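2021-02-20 – open day, soap station

Writing this up before I forget it all. Notes from the demo table, mostly for me and whoever runs it in November when we do the next one.

Station was: one white sheet, one soap dish, a bar of pink soap, pair of hand-held grippers. Visitor picks the soap up with the grippers and puts it in the dish. Sounds like nothing. Took the Rillard people a good long while to pick a task and I argued for blocks again, lost again. Glad I lost. Everybody knows what soap is supposed to do so nobody needed the poster.

Doors opened late, parking thing. First group was from Prengate, then a mixed bunch, then the school group all at once. Final tally on the clicker 42, which I believe less than I'd like as the clicker got sat on.

What I told people at the start (keep this, it worked):

- fingers around your hand, don't lean on the table
- close slow, stop when the pads touch, then a bit more
- look at the soap, not at your hand
- cables are yours to look after

What I should have said and didn't until after lunch: grab it about halfway up. People go for the very top of the bar and it swings. Halfway up on both sides and it holds straight.
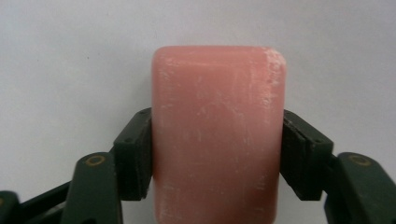

*Pink bar, both pads on, held upright.*

Soap notes. The white chalky stuff on the bar bugs me. Corners especially. If it comes off on the pads we get a slippery pad and then a different grip for the next person, and we're telling everyone it's the same setup all day. Did not measure anything. Wiped the pads with a dry cloth between groups, except when I forgot, so call it most groups. For November: buy a few of the same bar, swap when it gets dusty, keep the old ones in a bag with the date on.

Also bar on its end vs bar flat. On its end is easier to grab and much easier to knock over. Flat is hard for anyone with small hands, can't get the fingers down far enough without hitting the paper. Started kids on end, adults could choose.

Dish: the slotted one. Putting the soap in is the part that people like, and it's the part that goes wrong. The raised rim catches the bottom edge of the bar, the dish slides, person laughs, lets go. I wanted to tape it down at the start and got talked out of it – if it slides you learn you're pushing too hard. OK fine. But with a line of people waiting it just eats time. Next time tape it for the first try and take the tape off for the second.

Two grippers or one? I'd planned on two hands for everyone. Most people really only use the one they write with and park the other off to the side. When I asked for the second hand to steady the dish it got worse before it got better. The Atanasov visitors did it right off, but they do this sort of thing for a living so doesn't count.

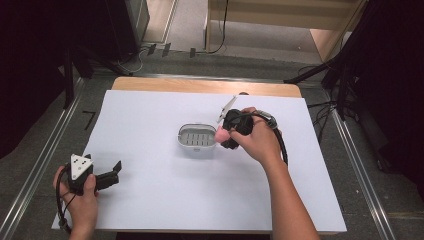
One of the Prengate group thought we had this backwards, and that the free hand should go first, hold the dish, and only then should anybody be allowed near the soap. Their point was that at home you'd steady the dish before you put anything heavy in it. Might be right. I said I'd try it that way on the last group, and then the last group was the school and I didn't dare.

Questions I got over and over, so I can write a better sheet:

Does it hurt the soap? No, squeezes it. A dent if you really crank down.

Why not just use a bare hand? Because the arm doesn't have one. What we want is people's moves done with the same fingers the arm will have. Said this a lot of times, got shorter each time. The short version was best.

Can it feel how hard it's holding? Not these. I fudged this one with the first group and said "sort of" and then had to walk it back. Don't say sort of.

How much does it cost? Sent them to the Grorkemis table, they had the handouts.

Cables. We need to sort the cables. Sleeve them or clip them to the forearm or something. Left-handers had it worst, the cable ends up across the front of them when they turn to hear me talk. I was standing on the wrong side all morning. Moved over after lunch and it was a lot better.

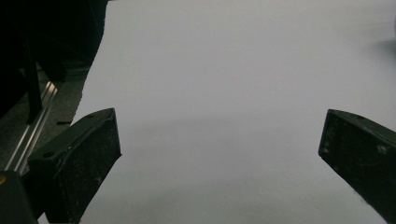
And the sheet wants to be bigger, or a second one under it. Right now if you reach wide you run off the white and onto bare table, and then the grip looks different and sounds different and people stop and look at me like they broke it. Teh paper also creeps toward you if you rest your wrists. Weights on the corners? Tape at minimum.

Resets. I was doing them by hand and talking at the same time, bad combo. Twice I handed over with the grippers still part closed, so the visitor's first move was to poke the soap over. Rule from now on: open all the way, hold it over plain paper, look at it, then hand it over. Put it on the card in big letters.

Sequence I want on the card:

1. Dish in the middle, soap on its end to the right
2. Grippers open wide, nothing in them
3. Say the halfway-up thing
4. Let them try with no help
5. Second try, now help
6. Wipe pads

Kept wanting to help on the first try. Don't. The good bit is when they miss, back off, open up and come in again slower, all by themselves.

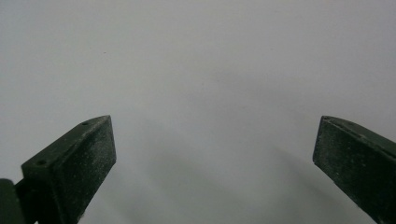
Rillard wrote back on the draft of this already: happy with the card, not happy with step 4. They'd have us show it once before anyone tries, as a person who misses in front of a whole group may not want a second go, and they saw a couple of the quieter kids hang back. They'd also drop the wipe to between groups only, says it looks fussy.

Fair on the kids. Will show it once for school groups, leave adults alone. Not moving on the wipe.

Time per person ended up almost 2 minutes, which felt long in the line and short at the table. If we get two stations in November that fixes itself, but then we need two people talking and I only trust my own spiel so far (it's not even written down, apart from here).

Leftover jobs:

- more soap, same kind
- bigger sheet + tape
- cable clips, ask Grorkemis what they use
- new clicker
- send Prengate the handout, promised it and then ran out
- look at the screws on the finger pads, all of them, before we pack

Voice gone. Table's still up, packing tommorow.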